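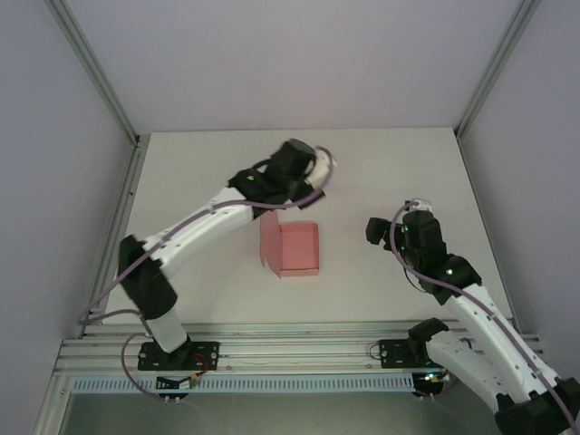

*Photo: Taston Courier*

The woman who runs the bakery on the main street in Pellau did not plan to sell by mail. She had worked the same counter for years, and most of her customers lived close enough to walk. When the counter closed in spring, she had flour for a month and very few people to sell bread to.

"I had two choices," she says. "I could shut the ovens off and wait, or I could find something that would keep for a week in the mail. Bread doesn't keep. So I went back to the cookies."

The cookies are a hard ginger kind that her grandmother made in Flarneck. They are thin and dark, and they break if you look at them wrong. The first orders went out in padded envelopes, and a lot of them arrived as crumbs.

"People were nice about it. One man told me he ate his with a spoon," she says. "But you can't charge for that twice."

She tried tins, which cost too much to ship, and then small cardboard boxes with a folded paper liner. The liner took her three tries. It has to hold the stack tight without pressing on the edges — the edges go first. She now packs every box standing up, at a table by the back door where the light is better.

The baking has changed too. She used to pull the trays when they smelled done. Mail-order cookies need to be drier, so she drops the oven a little and leaves them in longer, then lets them sit overnight on the racks. "If you box them the same day they go soft. I learned that on a big order for Tambunan, and I had to bake the whole thing over."

Since January she has sold 3,000 boxes. She does not think of that as a large number, and she is not sure it will last. Butter has gone up, postage has gone up, and she has raised her price only once. Her daughter handles the orders in the evening. Her husband drives them to the post office in Taston, where the truck leaves later in the day.

Asked what she misses, she says the mornings. "You'd have people in before work, and they'd tell you about their knee or their roof. Now I get a note on an order form. Some of them write quite a lot — I do read them."

The counter is open again for two hours each morning, one customer at a time. She bakes rye and a plain white loaf for it, and she usually sells out. Orders for the holidays close next week. After that she plans to clean the big mixer, which has been making a noise since fall, and sleep.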